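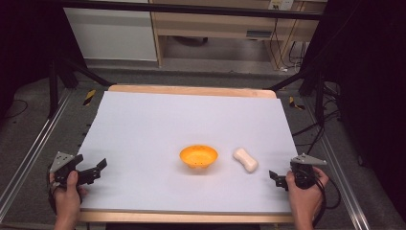 Orange bowl and the bone on the lavender foam board, blond tabletop underneath.

Foam board over a wood bench top: which density, and do you fix it down?

skot_bench
Looking for input on bench covers. My table is light wood, similar to the one in the picture, and I am tired of refinishing it. I want a full sheet of foam board that leaves a narrow strip of wood exposed front and back. Two candidates from Skotwood: the 40 grade and the 60 grade, both in pale colors. Work on it is light. Small plastic bowls, soft shapes, nothing sharp and nothing heated.

norus_fan
60 grade. The 40 takes a dent from a bowl foot if you leave any weight in it overnight. A small foot concentrates the load on a narrow ring, and the ring stays in the foam. I have three of them in mine.

L. Adjei
Disagree. I ran the 40 for all of August under small parts and the rings came out after a day unloaded. The 60 is stiffer but it bows more at the corners if the shop is humid. For light plastic the difference does not matter. Buy on flatness.

norus_fan
Flatness out of the box or flatness after a month? Mine was flat for a month on Norus tape. Without tape it walked every time I leaned on the near edge.

skot_bench
I would prefer no tape. Adhesive on bare wood is what I am trying to avoid.

trk_966
Use a sheet of shelf liner between the two. The mesh kind, cut 1 inch short on every side so it does not show. I have had no movement since, and it lifts off clean.

Color comment: pale lavender is a decent choice. An orange bowl stands out on it with no effort. A cream piece like that bone is weaker against it but still readable. On bare blond wood I would expect to lose the cream one.

cha_mills
Is the bone a dog toy or soap? I can't tell.

trk_966
Could be either. Same contrast either way.

norus_fan
Pale board shows every scuff. Mine was gray by the second month. I would go mid-blue.

L. Adjei
Damp cloth, a drop of dish soap, no scrubbing. Scrubbing is what opens the surface and lets the dirt in. Mine is still pale.

norus_fan
We have different definitions of pale.

skot_bench
Noted on both. Last question is edges. Raw cut or taped?

cha_mills
Raw, but use a fresh blade and make several light passes against a steel rule. One deep pass tears the underside. I break the top corner with 200 grit, two strokes — more than that and it fuzzes.

skot_bench
Ordered the 40 and a roll of liner from Trokurari. Will post flatness readings at the corners after four weeks.

norus_fan
Post the dents too.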